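# Chapter 4: Learning from Demonstration on Two-Arm Workstations

Chapter 3 treated a grasp as a single event, planned once and then carried out. Most household tasks don't divide so cleanly. Packing a suitcase calls for a series of grasps on cloth that changes shape each time it is touched, and no geometric model of the pile stays valid for long. In this chapter we follow the Sellum study, which trained one policy from over 683 demonstrations.
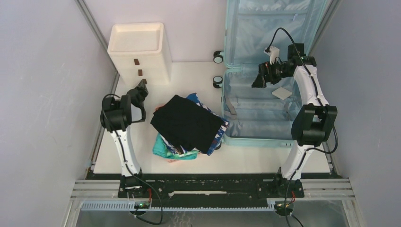

The method has two stages. In the first, a person guides the arms through the task while joint positions and camera views are recorded together. In the second, a network learns to predict a short run of future joint positions from the current views. The Sellum group predicted 56 steps at a time and discarded any run that drifted too far from the measured pose.

Wrist views matter most when the fingers are close to a small part. A fixed view gives the layout of the table but loses detail at the fingertips, where an error of 2 millimeters can decide a grasp.

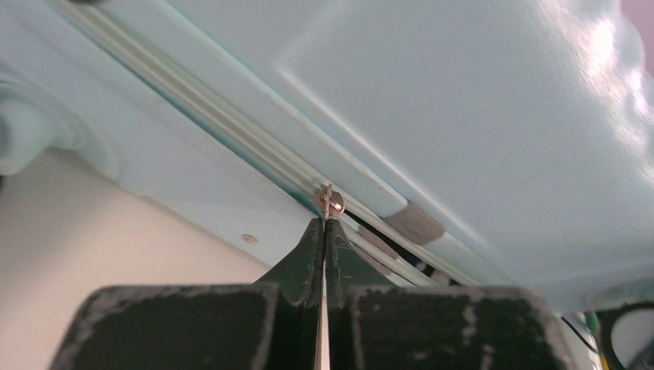
Metley objects that the wrist view is given too much credit, and that a well-placed fixed camera with higher resolution would close most of the gap. Section 4.2 takes up this argument and compares the two setups on the Ristasum task set.

Cloth raises a separate problem. Garments overlap, and the edge a gripper needs may lie under another layer. Brandão's labeling scheme, covered in Section 4.3, marks the intended layer in each recording before training begins. 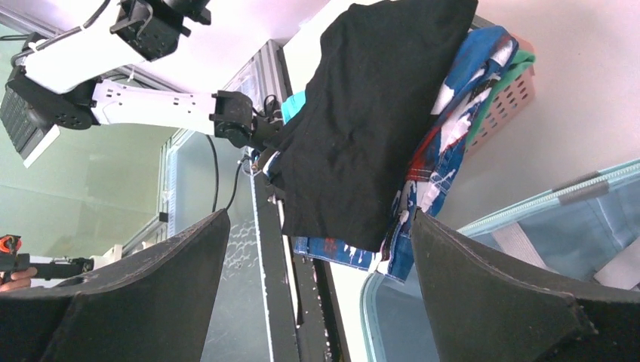 **Figure 4.3** Wrist view of layered garments, with the second arm at the black cloth.

Readers who skipped Chapter 3 should review its section on joint coordinates before going on.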